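Packing small toiletries and odd items in one cardboard box -- how to stop the mess?
Girkunar Household Help > Moving and packing
Posted by Privarix, 8th February

Hello to all. I am moving to a smaller room and I try to pack the small things from my bedroom and bathroom in one open cardboard box. I mean toothpaste, other tubes, socks, small plastic things, everything which has no real place. I put the box on the bed, because my back does not like the floor, and I sort from there.
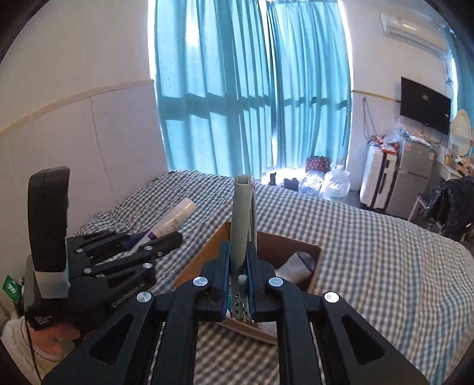
My trouble is that I have begun three times already. The first time I laid the tubes flat at the bottom, and then the heavier things pressed on them. One tube opened and I had to wash two pairs of socks. The second time I put the tubes on top, but they slid down into every corner as soon as I lifted the box. Now I have taken most of it out again and must start from the beginning.

The box will go in a van for 60 kilometres, and after that it must wait in a corridor until I get the key, maybe one night. I would like to open it the same evening and find the toothpaste without emptying everything. Should the tubes stand or lie? And is it a bad idea to mix socks with toiletries? I have no more boxes of this size, only two very large ones, and I do not want to buy plastic containers for one journey.

I also ask myself if the cap should look up or down. My mother always kept the toothpaste on its cap in a glass, but a glass does not travel in a van.

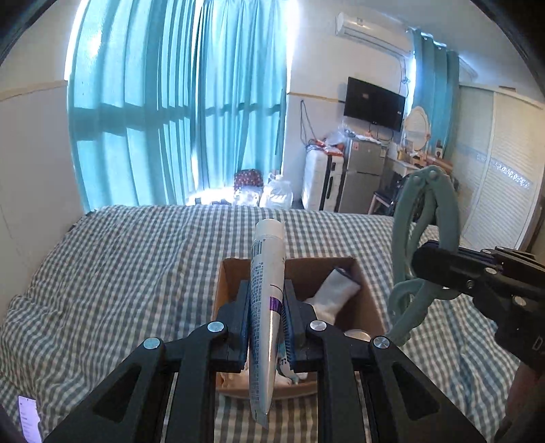 Kandpal
I would stand them, and with the cap up for the journey. Cap down is fine in a bathroom, but in a van the paste is pushed against the cap at every bump, and if it is not closed well you will wash socks again. Before you pack, press a little air out of each tube, close it firmly and wipe the neck. Then put all tubes together in one small plastic bag and tie it. A bread bag is good enough.

For the socks, I do not think it is a bad idea. They are the best filling you have, and they cost nothing. Roll them and push them between the bag and the wall of the box, so that the bag cannot fall over. Only use clean ones, please, and keep the ones you like best in another place.

About finding the toothpaste: take it out of this box completely. Put it with your toothbrush, soap, one towel and the phone charger in the bag you carry yourself. I moved in January and my first-night things were under a box of books, so I went to bed with a biscuit taste in my mouth.

Pororico
just throw it all in and tape it, it is toothpaste not crystal

Privarix
Thank you both. I did the bread bag and the rolled socks, and when I carry the box to the door and back nothing slides now. The toothpaste is in my shoulder bag. One more thing I want to ask -- for the bottom of the box, is one strip of tape enough or must I make a cross?

Kandpal
Make a cross, and one more strip along the middle where the flaps meet. Press it well with a dry cloth.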